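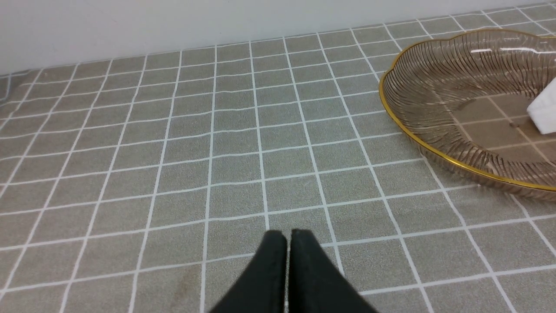

Bench notes, 12/07/2024

Packet node, day two of fighting with it

Right, picking up from where I left the Tautahi node. Jarrah drove up the hill and brought the whole box back down, bless him, so at least I can poke at it without a torch between my teeth. The complaint was the same as before: it hears everybody, it keys up, the red light comes on, and then half the stations in the valley say they got nothing they could decode. Glenys gets every packet. Mereana gets maybe one in three, and she's closer!

My first guess was audio level, because it's always audio level. I had the TNC output set by ear the last time I touched it (November, I think, and I know, I know). Put the service monitor on it and the deviation was way over what I'd want on a narrow channel. Turned the pot down until the trace looked sensible, then did a run of 100 test packets into the dummy load with the handheld listening from the hall. Much better, though I still lost a few in clumps, and the clumps bothered me more than the number did.

So then TXDELAY. The old radio came up to full power quickly, but the Brakitz we swapped in takes its time, and I'd copied the settings file across without changing a thing. Tane did mention this when we fitted it and I nodded and forgot. Stretched the delay by 50 ms and the clumps went away. I tried taking it back to the old value just to be sure I wasn't fooling myself, and they came straight back. Good, that one's real.
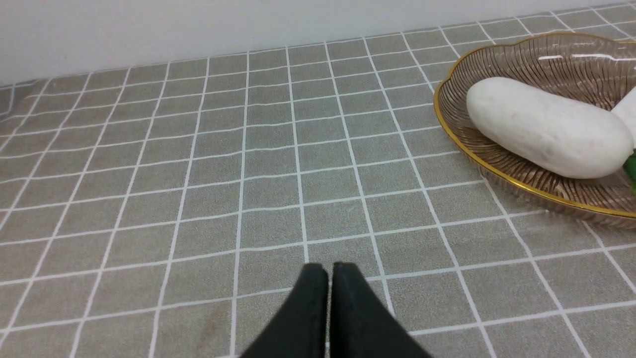 Next thing was the digipeat path. Someone (me, probably) had left the node answering to the wide alias as well as its own callsign, and with Lodano doing the same from the other ridge we were repeating each other's repeats. I pulled the log off the card and went through it with a cup of tea. There were 1,443 frames in there and a silly share of them were the same beacons bouncing back and forth. I've switched the wide alias off at our end for now. Merle looks after Lodano, so I'll ring her before anyone changes anything over there. If she'd sooner keep ours wide and turn hers off I'm happy either way, we just can't both do it.

Power supply: fine. I had it down as a suspect when Jarrah said the fan sounded rough, but the volts barely move on transmit and the ripple is nothing to write home about. The fan does sound rough. Have ordered one from Prilance, along with 2 of the panel-mount fuse holders, as the one in the lid has gone brittle and I don't trust it through another winter.

Still not sure why Glenys was getting everything while Mereana wasn't. My theory is that Glenys has the old wide receiver, so it put up with the extra deviation, and Mereana's newer set clipped it. Would fit. I'd like to borrow Mereana's radio for an evening and try it with the pot back up where it was. Mereana, if you're reading this, please!

To do before it goes back up:
Fit the fan and the fuse holder
Mark the pot position with a dab of paint so I leave it alone
Save the new settings file somewhere that isn't my laptop
Redo the weatherproofing on the feeder connector (Jarrah says the tape came off in his hand)
Beacon text still has the old locator in it, fix that
Leave it running into the load overnight and check the log in the morning

Tane has offered to do the climb if the weather holds. I'll do the driving and the sandwiches.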